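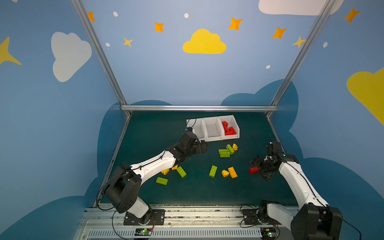
The meal kit arrives in a box big enough to hold a microwave, and the first thing you do is throw most of it away. I ordered from Tovik for 3 months, and what I remember best is the sorting: ice packs, sleeves, a tiny bag with one clove of garlic in it. The company's pitch is that portioning saves you time and food. Maybe. But portioning is dull work of the most basic kind, like putting red bricks into a white bin, and we are being asked to pay restaurant money for it.

Tovik's Miltska plan came to $46 for two dinners when I signed up. I kept the receipts. By December I had spent $340 on food I still had to chop, fry and clean up after. The card for the lentil stew promised 20 minutes. It took me 50, and I know how to hold a knife.

Oana Voicu, who wrote recipes for a rival service called Jostano before she quit, wasn't surprised. "The clock starts when the onion is already cut," she told me. She tested 154 recipes there and says the times on the cards were set by marketing.

What about waste? The kits do cut down on the half bunch of parsley going black in the drawer, I'll give them that. I threw out almost no food. I also filled my recycling bin twice as fast, and the gel from the ice packs can't go down my sink.

Then there's the claim that kits teach people to cook. Floarea Nedelcu runs evening classes above her family's grocery, Nedelcu, and some of her students come to her after a year of kits. They can follow a card, she says. Hand them a cabbage and a bag of rice and they ask how much to use.

Her own answer to the weeknight problem is a pot of beans made ahead and eggs in the fridge. It won't make anybody rich. I tried it for two weeks and got bored by day nine, so I fried some onions and put hot sauce on everything.

I canceled the kit. Tovik has emailed me a discount every week since.

Last updated: 22 October 2020

Related
Is Frozen Spinach Good Enough?
The Trouble With "Serves Four"
Five Pans You Don't Need
Who Is Buying $12 Broth?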